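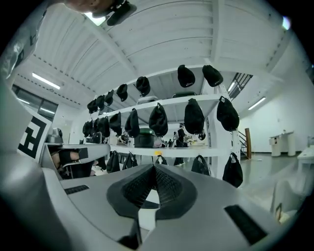

Anexo 1 ao pedido: garra em primeiro plano, com marcador fiducial à esquerda, diante da estante de bonés pretos.

Pedido de suporte: conformidade do procedimento de recolha manual com garra
Estado: resolvido, com acções pendentes
Prioridade: média
Requerente: Hannelore Eder, coordenação de operações, Priveck
Responsável técnico: Chih-ming Fung, apoio à integração, Nenard
Norma interna aplicável: Regra de Boas Práticas Karach, secção 7

Descrição do pedido

A requerente solicita parecer sobre a rejeição sistemática de sequências gravadas junto às estantes de artigos têxteis. Nas sequências em causa, o validador Wyss devolve o aviso «marcador não confirmado» e suspende a importação. A equipa verificou a carga das baterias e o espaço em disco, sem encontrar anomalias. Pergunta-se ainda se é admissível a presença de pessoas na zona de fundo durante a gravação, matéria em que a redacção actual da secção 7 tem suscitado interpretações divergentes entre turnos.

Primeira resposta, 09:40, Chih-ming Fung

Acusa-se a recepção do pedido. Solicita-se o envio do registo completo do validador, da versão do ficheiro de calibração e da indicação do tempo de exposição configurado. Até nova comunicação, as sequências rejeitadas devem ser conservadas na pasta de quarentena e não podem ser reprocessadas com os limites de validação alterados.

Resposta da requerente, 10:25

Seguem os elementos pedidos. A exposição encontrava-se em modo automático. O ficheiro de calibração é o distribuído em June, na designação do repositório, e não foi modificado localmente. Os operadores referem que o aviso surge com maior frequência quando a garra é orientada para cima, na direcção das prateleiras superiores.

Análise, 11:50, Chih-ming Fung

1. Marcador. No anexo 1, o marcador encontra-se no lado superior esquerdo do corpo da garra, inclinado para o centro, e o padrão a preto e branco distingue-se bem. A causa da rejeição não deve, portanto, ser procurada na impressão.

2. Iluminação. O tecto branco e as luminárias ocupam uma parte considerável do campo visual. O registo do validador mostra que a exposição automática oscila entre tramas consecutivas quando a orientação se altera. A secção 7 exige exposição fixa em espaços com luminárias no campo de visão, pelo que a configuração comunicada não é conforme.

3. Contraste dos objectos. Os bonés são pretos e estão suspensos em filas próximas umas das outras. As almofadas da garra são igualmente escuras. Esta combinação não é proibida, mas obriga ao registo da categoria «baixo contraste» na ficha da sessão, campo que foi deixado em branco nos registos enviados.

4. Presença de pessoas. Há pessoas para lá da estante e uma mão no canto superior esquerdo. A regra permite a presença de terceiros ao fundo, desde que tenham sido informados e constem da folha de autorizações. Solicita-se a confirmação desse registo.

Medidas determinadas

a) Fixar a exposição no valor 400 do perfil Wyss antes do início de cada sessão. O valor 800 fica reservado a corredores sem luminária directa e carece de autorização da coordenação.

b) Repetir a verificação do marcador durante 30 segundos, com a garra orientada sucessivamente para a prateleira inferior e para a superior.

c) Preencher o campo relativo ao contraste em todas as fichas.

d) Arquivar a folha de autorizações juntamente com os dados da sessão a que respeita.

Verificação, 15:10, Hannelore Eder

As medidas a) e b) foram aplicadas numa sessão de ensaio e o validador aceitou a importação sem avisos. A folha de autorizações foi localizada no arquivo do turno e será anexada ao processo. As fichas em falta serão rectificadas pelos próprios operadores, com menção da data de correcção.

Encerramento, 16:05, Chih-ming Fung

O pedido passa ao estado de resolvido. Mantêm-se pendentes a rectificação das fichas e a clarificação do texto da secção 7 quanto a terceiros, cuja proposta de redacção será remetida à Priveck para parecer. As sequências em quarentena gravadas com exposição automática não são recuperáveis ao abrigo da regra vigente e devem ser assinaladas como excluídas, mantendo-se o respectivo registo para efeitos de auditoria. Em caso de reincidência do aviso, deverá ser reaberto o presente pedido, com indicação do perfil utilizado e junção do registo do validador.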